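Altelier HG-3 Hand-Held Parallel Gripper

Overview | Specifications | Finger sets | Comparison | Ordering

The HG-3 is a two-finger parallel gripper for hand-held operation. The operator carries the tool, closes the fingers with a trigger and records the grasp through a camera mounted above the jaw. It is supplied for grasp trials, finger selection and demonstration recording ahead of work on an arm. The same fingers fit the arm-mounted HG-3A without an adapter, so a finger that has been tried by hand can be moved across with its pad already in place.

The body holds the trigger linkage, the encoder and the camera bracket. Both fingers travel together on a common rail and stay parallel across the full stroke. There is no motor in the hand-held version. Closing force comes from the operator's hand through the linkage and is limited by a spring pack, which can be changed with one hex key.

Specifications

Fingers: 2, parallel, synchronized
Stroke, standard rail: 200 mm
Spring pack, standard: 40 N
Finger mount: two-screw plate, shared with HG-3A
Camera bracket: fixed angle, facing the fingertips
Position output: absolute encoder, USB
Trigger: left or right hand, reversible

Finger sets

Three finger sets are offered. All are sold in pairs.

Flat set. Straight pads with a squared tip. General use on boards, boxes and other parts with parallel sides. Supplied with the tool.

Condeneo soft set. Molded pads that bend around the part. Better on round or uneven items, slower to release. The pads wear at the tip and should be checked at the start of each shift.

Awan narrow set. Slim tips for small parts and tight gaps. Not recommended for wide parts, as the tips flex outward near the end of the stroke.

Mixed pairs are possible but are not calibrated. The encoder zero must be set again after any change of finger.

Working with wide and flat parts

Most complaints about parallel grippers in household and workshop tasks involve parts that are wide, flat and smooth. The fingers have to pass on both sides of the part before they close, and the operator has to judge the gap from the camera view. With the HG-3 the fixed bracket keeps both fingers in view through most of the stroke. A finger that drops past the far edge of a board can still be lined up against the near one.
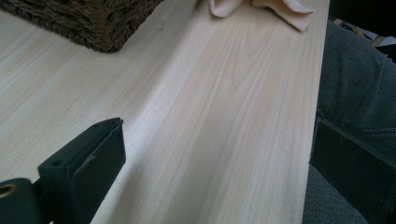 Fingers on either side of a wooden board, with a wicker basket and a piece of cloth on top.

Approach height matters more than closing speed on this kind of part. Keep the tool level across the width and bring both fingers down together. If one pad meets the edge early, the part turns and the second pad lands on a corner. Loose items on the surface should be noted in the trial log, as they change the load and may shift during a lift.

Comparison

The fingers were compared by Maricel Castillo at our test bench in August. Each set was used for 400 grasps on the same group of parts, with the standard spring pack and one operator. A grasp counted as good if the part was lifted, held and set down without a slip.

Boards and panels: the flat set gave the best results. The soft set held well but marked pale surfaces. The narrow set lost its grip on nearly all of the widest parts.

Cloth: the narrow set was the easiest to use on folds and edges. The flat set picked up cloth only when it was bunched.

Baskets and open weave: the soft set was the most reliable. The narrow set caught in the weave on release.

No set was best for all parts. For mixed work we suggest starting with the flat set and adding the soft set if round items make up a large share of the list. The results apply to hand-held use. Force on the HG-3A is set by the controller and should be tuned separately.

Controller and software

Position data and video are logged together by the Losano recorder, included with the tool. Files can be cut by trigger event, so each grasp is saved as its own clip. The recorder also reads the HG-3A, and hand-held and arm trials can be opened side by side on one time line.

Ordering

HG-3 with flat set, USB cable and recorder license
HG-3 body only
Condeneo soft set, pair
Awan narrow set, pair
Spare spring pack, standard
Carry case

Loan units are available for trials. State the widest part to be handled when ordering; a long rail can be fitted at the factory but not in the field.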